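Folding cloth (household)

From the Rurna Home Reference, textiles section

Folding cloth is the household practice of doubling flat textiles – towels, napkins, sheets, rags, small blankets – over on themselves so they take up less room and keep a usable shape. It comes after drying and before putting away. Ironing may come between the two or may be skipped. Clothes are folded as well but follow their own rules, see Folding garments.

Contents
Terms
Cloths and how they behave
Hems and stitching
Common folds
Two-layer and backed cloths
Wrinkles and creases
Stacking and storage
Regional habits
See also
Notes

Terms

A fold is the bend itself, also the finished bundle. Usage is loose. A crease is the line left behind once the cloth is opened again. A wrinkle is a crease no one wanted.

Face and back: the outer and inner sides. On plain-woven cotton the two can be hard to tell apart, and the hem is the usual clue – the turned-over strip sits on the back. On terry, one or both sides have loops.

Raw edge: cut and not finished. Selvage: the woven edge from the loom, doesn't fray. Hemmed edge: turned over and sewn down. Most household cloths have four hemmed edges, or two hemmed and two selvage.

Square (verb): to bring corners and edges into line before pressing the fold flat. "Square it up" in most homes.

Cloths and how they behave

Plain cotton holds a fold well. Linen holds it even better, too well for some people, and shows the line for days. Polyester blends spring back a bit. Microfiber slides on itself, so tall stacks lean.

Terry is bulky. The loops hold air and keep the layers apart, so a terry towel folded in eighths is much thicker than a sheet folded the same number of times. Loops also catch on rough skin, rings, velcro. A pulled loop should be snipped level with the rest, never pulled through.

Fleece doesn't crease much at all. Folds stay soft and round at the bend. Edges on fleece are often left raw as the fabric doesn't fray, or finished with a blanket stitch.

Flannel sits in between. Soft bend, fair hold, picks up lint from whatever is next to it in the basket.

Weight matters as well as fiber. A thin cloth shifts with any draft or tug, a heavy one stays where it was put but needs a firmer hand to flatten.

Hems and stitching

The hem is the thickest part of most flat cloths. Turned once, it has two layers. Turned twice, with the raw edge tucked inside, it has three, and at the corners where two hems meet there are more again. This is why a stack of napkins folded the same way grows a high corner and then tips over. Turning every second napkin around fixes most of it.

Stitching is usually a single straight row close to the inner edge of the turned strip. Thread color may match or may contrast; pale thread on a gray or blue cloth shows up clearly and makes a handy guide, as the eye can follow the line to check that a fold is running true. The strip outside the stitching tends to stand up slightly from the rest of the cloth, more so after hot washing if the thread has shrunk more than the fabric, or the other way around. When thread shrinks more the edge ruffles. Steam and a light pull along the hem will ease it, though not for good.

Sewn edges are also good places to hold a cloth. Gripping the hem spreads the pull along the thread. Gripping the middle of the cloth makes a pucker that has to be smoothed out later.

A corner with its hems neatly turned in is called mitered if the layers meet on a diagonal, butted or plain if one simply overlaps the other. Plain corners are bulkier. Cheap cloths nearly all have plain corners.

Common folds

Half fold. Edge to edge, once. Used for anything going over a rail.

Quarter fold. Half, then half again across. The standard for dishcloths and napkins. One corner is all bends and no hems, called the closed corner. The corner opposite is all hems.

Third fold. The cloth is laid flat and both long sides come in over the middle. Hides the side hems. Used for bath towels in most hotels, and by people who grew up in houses where it was done that way and will not hear otherwise.

Diagonal fold. Corner to corner, makes a triangle. Bandanas, bread-basket cloths, shawls. The bend here runs on the bias, meaning at an angle to the threads, and bias edges stretch. Don't pull a diagonal fold tight or the cloth goes out of square and stays out untill the next wash.

Roll. Not strictly a fold but nearly always starts with one. Half or thirds lengthwise, then rolled from the short end. Good for drawers and travel bags.

Envelope. Thirds, then one end tucked inside the other. Holds together when picked up. Cleaning rags, baby cloths.

Two-layer and backed cloths

Some household textiles are made from two fabrics joined at the edge – a smooth woven side and a looped or fuzzy side, for instance. Bibs, changing mats, some hand towels, oven cloths. Others only end up layered, with a smooth cloth set on top of a towel for pressing or to keep the lower one clean.

Either way the layers don't move as one. The smooth fabric slips, the fuzzy one grips. At a bend, the outer layer has farther to travel than the inner, so the inner one creeps out past the edge and shows as a thin uneven fringe along the side. With loose layers this is fixed by folding them seperately. With sewn-together layers it is fixed by folding smooth side inward, giving the bulky side the outside of the bend, or by accepting it.
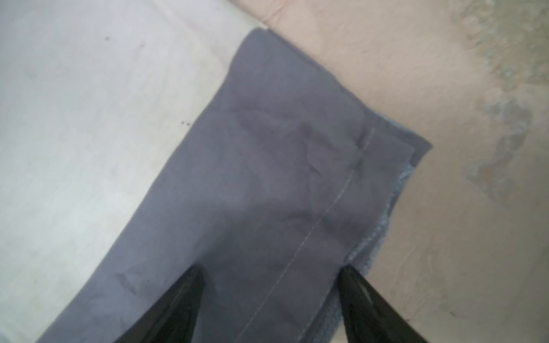

Wrinkles and creases

Wrinkles in a folded cloth come from three places. Drying: the cloth sat in a heap while still warm. Handling: pinched or bunched during the fold. Storage: something heavy on top.

They collect near seams. The stitched edge can't give, the fabric beside it can, so any slack gathers just inside the hem in small ridges. Smooth from the center outward and the slack ends up there. Smooth along the hem, then in toward the center, then let the last bit run out at the bend.

Short sharp marks are generally finger marks or peg marks. They come out with a damp palm. Long ones are old fold lines and need steam or a rewash.

Dark matte cloth shows wrinkles mostly by shadow, so a side light is useful when folding for display and a nuisance the rest of the time. Light fuzzy cloth hides almost everything.

Shaking out before folding does more than ironing after. One hard snap, held by two corners on the same short side. Sheets need two people or a door to hook a corner over.

Stacking and storage

Closed edge outward. A stack with bends facing the front of the shelf looks tidy and lets one cloth be pulled without dragging its neighbor. Hems to the back.

Fresh cloths go on the bottom, or used ones get taken from the bottom, so the same few don't wear out first. In practice most households take from the top and wear out the same few.

Shelf depth decides the fold more than anything else. The cloth is folded to fit the shelf, then every other cloth of that kind is folded to match. A linen closet in the Skelton houses, Flinside, was built with shelves too shallow for a quarter-folded bath towel and the third fold is still the common one on that street.[1]

Drawers: stand folded cloths on edge, bend upward. Works for firm folds. Fleece and microfiber slump.

Damp cloths should never be folded for storage. The inner layers stay damp far longer than the outer, and smell.

Regional habits

Mared Pugh's Flinside household survey, begun in 2006, took in 1102 linen closets and drawers and sorted towel folds into 33 types, many differing only in which side was turned first.[2] Pugh noted that people usually fold as the person who taught them did, and that couples often keep two systems in the one closet. The quarter fold was the most common for kitchen cloths. Bath towels were split, no clear leader.

The Sivakumar laundry in Rurna taught its staff a fold in which the hem line is laid on the outside and kept parallel to the bend. Still called a laundry fold locally. Elsewhere that name means the plain third fold, which causes some confusion.

See also

Folding garments
Hem
Linen closet
Fitted sheet (folding of)
Terry
Pressing cloth

Notes

1. Flinside housing notes, Skelton section. Shelf depths not given.
2. Pugh, M., Flinside household survey, part 3, "Closets and drawers". Counts leave out rags.

This article needs more on table linen. Last edited in January.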